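Washing day, mostly

Print this post | E-mail this post

I said in August that I would write something on how I do the washing now that the machine is upstairs, and then I didn't. A few people asked again after the post about the airing cupboard, so I'll put it down as it stands.

For eight years I used the launderette on Villanueva Road. I had a big blue bag with a shoulder strap and everything went into it, clean on the way back, dirty on the way there. I did one huge wash every ten days or so and never sorted anything. Some of my towels are still a bit grey from that time. When I moved to Milard the flat had its own connection for a machine, and it took me a while to see that I didn't need to save everything up any more. I kept letting it pile up out of habit, and then had two days of wet clothes on every door in the place.

So the main change is smaller loads. One basket is one wash. I don't press it down to get another jumper in, and if it doesn't fit it waits. The basket is an ordinary white plastic one with holes in the sides, and it lets me see what's at the bottom, so there are fewer lost socks.
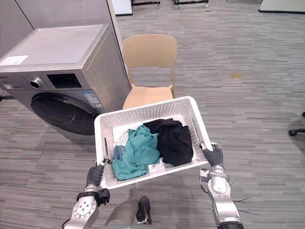

Jeans go in with the darks, inside out, buttons done up. I used to give them a wash of their own but I haven't got enough of them to make it worthwhile. Anything teal or green goes with the darks as well after the first couple of washes. I know some people would keep it apart. The first wash or two I do on cold with nothing pale near it, and after that I stop thinking about it.

I check the pockets as things go in the drum. I used to do it as they went in the basket, but then I'd forget which ones I'd done and do them all again. Tissues are the worst. A tissue in with a black top means half an hour with the sticky roller.

For powder I've gone over to liquid. I tried Truris first and found the smell too strong, particularly on pillowcases — I could still smell it a week later. Then Garkus, which has hardly any smell and comes in a bottle with a cap I can read the lines on. I use less than it says. The machine is front-loading and when I put the full amount in there were suds up the glass and the black things came out with pale streaks on them.

Then there are the clothes that aren't dirty enough to wash and aren't clean enough to go back in the drawer. I have a lot of these. Fleeces mainly, and the thick tops I wear indoors from October onwards. I've tried hooks on the back of the door, and a second basket, which just became a laundry basket by the end of the week. What works best for me is the chair.
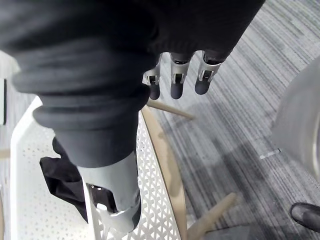

White seat, grey striped carpet.

I know the chair is meant to be a bad habit. Mine has one rule, and that is that it gets cleared when I put a wash on. Each thing is either folded and put away or it goes in the basket. Having it near the machine helps with this. When the chair was in the bedroom I could go a fortnight without looking at it properly.

A perforated seat is better than a solid one too. Something slightly damp from a walk doesn't sit there and go musty the way it did on my old padded chair. I wouldn't dry a wet fleece on it, though. For that I use the rack, with the sleeves pulled out straight, and I turn it over before bed. 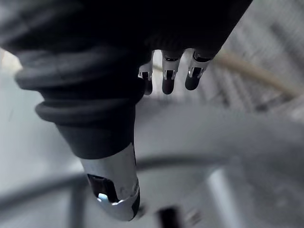
One reader wrote under the last post that she had given up on chairs altogether and keeps a shallow box on the floor of the wardrobe, on the grounds that anything at sitting height in her house gets sat on. She also said I should be zipping fleeces up before washing, and that it stops the teeth catching on everything else.

She's right about the zips and I've started doing it. The box I'm less sure of. I tried it for a month and forgot what was in there, and ended up washing three clean tops just in case.

The carpet is the other thing I get asked about. A washing machine on carpet isn't what I'd have chosen, but it was like that when I came and the stripe hides a good deal. I put an old towel down before I open the door if I've run a cold wash. I pull the machine out now and then to check the hose. So far the only thing I've found behind it is a peg.
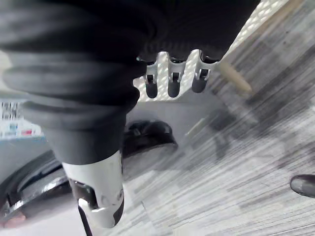

With thick fabrics I've also learned to turn the spin down. It takes longer on the rack afterwards, but the cuffs keep their shape and I don't get that twisted look down the arms. No fabric softener on fleece. It made mine feel flat and a bit greasy, and it took several washes to get rid of it.

Next I want to sort out the ironing, or decide that I don't do any. I've got one linen shirt that needs it and I keep putting it back in the basket.

24 comments | 138 shares
Print this post | E-mail this post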